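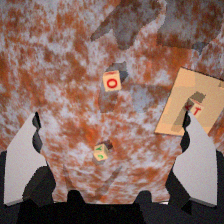 Charalambos Pappas

Topic: Letter picking cell at our block shop, six weeks in the simulator and I'm hooked

Hi all, long-time reader, mostly of the conveyor threads. I run the pack line at Ellow. We sell letter blocks as word sets, so a customer types in a name or a word, one of us pulls the letters from the trays, lays them out on a board in order, checks the spelling, and the set goes into a box. In February we packed 583 of those, every one by hand and every one by three people (me, Dede and Tomas) who can now read upside down at speed.

We're getting an arm to do the pulling and laying out! The model is an Irar with a two-finger gripper. It isn't bolted down yet. All the work so far has been in Nustier, the sim package, where the integrator set up a table with loose blocks and a board and the three of us have been taking turns driving the gripper with a hand controller to show it how the job goes. I thought I'd hate this part. I go home and think about wrist angles.

What I didn't see coming is how much of our job was never written down. Our work instruction for laying out a word is 4 lines long. Then you sit at the controller and you have to decide which letter first, which face goes up (our blocks have different letters on different sides, so an O on one face doesn't tell you what's on the next), how you come in when a block is lying at an angle, and what you do about the ones that land up against the board. Dede has been doing all of that with her hands for years and she had to slow down and look at what she was doing. She's the best driver of the three of us by a mile.

So my question for people who have been through this: how did the jobs change once the cell was live? Our manager says nobody loses hours and I believe her, but I'd like to hear from shops on the other side of it.

Posted 6:42 am

trayliner

Congratulations, and good on your place for putting packers in the driver's seat. At ours the integrator's people did all the demos and they'd never packed a box in their lives. We spent the whole first winter un-teaching the thing.

To your question, my day went from hands to eyes. I used to pack, now I watch two cells and clear faults. Less sore. I do miss the rhythm of it some days. You could get a good conversation going across a pack bench and you can't across a fence.

Posted 7:15 am

mopsandgears

I'm going to be the grump. "Nobody loses hours" is what gets said before go-live. Get it in writing, with a date it runs to. And ask what happens when someone leaves, whether the spot gets filled. That's how our bench went from a crowd to me and a radio.

Also, sim is sim. Blocks in there never have glue drips on them.

Posted 7:31 am

Charalambos Pappas

mopsandgears, fair, and I did go and ask this morning. The answer was that open spots get filled through the year and reviewed after. I've asked for that on paper like you said.

On sim being sim, I agree it's no substitute, but there's more mess in it than I figured there'd be. The tabletop is a wild rusty orange and gray pattern, there are big shadows lying across it, and a letter on the shaded side of a block can be really hard to make out. That's closer to our bench at 4 pm than I'd like to admit. 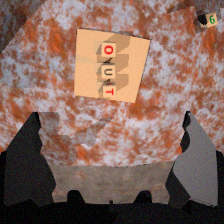

O, U and T down the middle of the board in Nustier

I know it's a three-letter word. I still sent it to my sister. The letters run top to bottom here, where our real boards go left to right, and that's a setting we have to sort out with the integrator. Tomas thinks we should sell them vertical too.

Posted 12:08 pm

quietpallet

Nice looking column! Question about the duplicates: what happens with a word like BOOK? Does the arm care which O it takes? We have a kitting cell where it would go for the far part every time and knock the near one over on the way.

Posted 12:20 pm

bette_on_nights

Watching this one closely, we're being talked into something similar for key tags. How are the night people involved? Every project at my place gets designed on days, and then we meet it in the dark with a laminated sheet.

And I don't fully agree with trayliner. My job went to "eyes" too and I found it more tiring than packing. Eight hours of waiting for something to go wrong is its own kind of work. Rotate people off it. Two hours, then something else.

Posted 12:54 pm

trayliner

Two hours is short, you'd spend half the shift handing over. We do four and it's fine.

Posted 1:02 pm

bette_on_nights

Fine for who, though? Ask the person in hour four.

Posted 1:05 pm

Charalambos Pappas

Both of you, please keep going, I'm taking notes. Rotation wasn't on our list at all and it is now.

bette, we're a one-shift shop so I can't help much on nights, but I'd push hard to get a couple of night people on the controller. It changed how Dede talks about the whole project. She was flat against it in the fall. Now she has opinions about finger pads and she's teaching the engineer.

quietpallet, duplicates are a sore spot. Our rule on the bench is take the closest one that isn't touching anything, and none of us could have told you we had a rule until Tomas and I drove the same word and went for different blocks. We argued over it through lunch. What we settled on is that you look over the whole table first, with the gripper open and nothing between the fingers, and only then pick your letter.
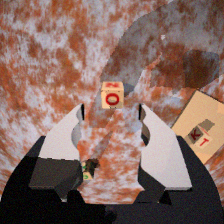 And you check the top face as well as the front before you commit, which is the habit I'd most like the arm to pick up from us. On the bench, most of our wrong letters come from somebody reading one face and setting down another. N is the worst. Turn it sideways and it's a Z, and when you're tired you'll swear it was always a Z.

The word list we're working toward is 1,430 entries, names included, so there's plenty of driving left. I've got the late afternoon slot today and I'm looking forward to it, which is a strange thing to say about a Z.

Posted 3:37 pm

mopsandgears

OK, the engineer taking lessons from the packer, that part I like. Does Dede get paid for it? Teaching is a different job from packing. Ours should have been a pay grade up and we figured that out about a year too late.

Posted 3:49 pm

Charalambos Pappas

Not yet. Good one. That's going on the same sheet of paper as the hours.

Posted 3:58 pm

quietpallet

Put in for a bench stool for whoever's driving while you're at it. My back still remembers our demo month.

Posted 4:11 pm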